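Moving out of a rental, how do I get oil stains out of a raw timber benchtop?

Posted by Jaruwan Petchrat in Home and Garden > Cleaning

Hi all. We're out of our unit in Asgate at the end of August and the final inspection is my last hurdle. The kitchen has a timber benchtop that I think was oiled at some point, but it's worn back to bare wood near the stove. There's a dark patch the size of a dinner plate where cooking oil has soaked in over time, and a ring next to it from a tin of fish sauce that leaked.

What I've tried so far: dish soap and hot water, bicarb paste left on for an hour, and one of those spray degreasers from the supermarket. The degreaser lifted the top grime but left a pale streak around the stain, so now it looks worse to me.

The bond is $645 and the agent has already mentioned the bench once at a routine inspection. I'd like to fix it myself if I can. I don't own a sander but could borrow one from work. The condition report from when we moved in says "benchtop, some wear", nothing else. Is it worth sanding, or should I leave it alone and argue wear and tear?

Thanks in advance.

Samran Chuensuk

Just sand it. 80 grit then 120 then oil. Takes an arvo.

Did mine when we left the place in Limsakul Street and the agent didn't say boo. Don't use the bicarb again, it can darken some timbers.

Buppha Mahawong

I'd hold off on the sander until you've done two things.

First, ask the agent in writing. A benchtop is a fixture and in most places you need permission before you alter one. If you sand a dip into it, that's damage, and a lot harder to argue than a stain. Keep the email short: "There is an oil mark beside the stove. I would like to clean and re-oil that section before I leave. Please confirm this is okay." Then wait for the reply.

Second, check whether it's solid timber or a thin veneer over board. Look at the end grain where the bench stops, or inside the sink cut-out from the cupboard below. If the grain lines on top carry on down through the edge, it's solid. If you see layers or chips, it's veneer and you should not sand it at all, because you'll go straight through.

Assuming it's solid and they've said yes, I'd go in this order and stop as soon as it looks decent.

Draw the oil out. Get a bag of plain clay cat litter or some fuller's earth, crush it fine, and mix it with enough methylated spirits to make a thick paste. Turn the stove off first and open the windows, metho fumes catch easily. Spread the paste a centimetre thick over the patch, cover with cling wrap and leave it overnight. Scrape it off with an old plastic card. You may need to do this 2 or 3 times on an old stain. Try a spot at the back first.

Treat the ring separately. If it's gone black or grey, that's iron from the tin reacting with the wood, and no degreaser will shift it. You want oxalic acid, sold as deck or timber cleaner at the hardware shop. Wear gloves and eye protection, follow the packet, rinse well, and let the bench dry for a full day.

Put your cleaning stuff out of the way while all this is going on, up on a shelf if you have one, with the lids done up tight. 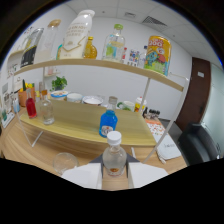 Sand lightly, by hand. Use a cork block and 180 grit, always along the grain, and feather out well past the stain. You don't need a machine for a patch that size. Wipe the dust off with a barely damp cloth.

Re-oil the whole bench. If you only do the patch it will show as a different colour. Use a food-safe oil, thin coats, and wipe off anything that hasn't soaked in after fifteen minutes. Oily rags can heat up and catch fire by themselves, so lay them flat outside to dry before they go in the bin.

Take photos before and after, and keep the receipts.

Duarte Carvalho

Agree with Buppha about asking first. I used to do end of lease cleans around Prindbridge and the benchtop arguments mostly came down to the ingoing report. "Some wear" helps you a bit, but a leaked tin probably won't count as fair wear and tear. The worn finish might.

If they do claim on the bond, ask for an itemised quote. They generally can't charge you for a whole new benchtop when the old one had years on it already. Your local tenants' advice line can tell you how it works where you are.

Jaruwan Petchrat

Thanks everyone. Looked under the sink and it's solid. Have emailed the agent and will start with the clay paste if they say yes.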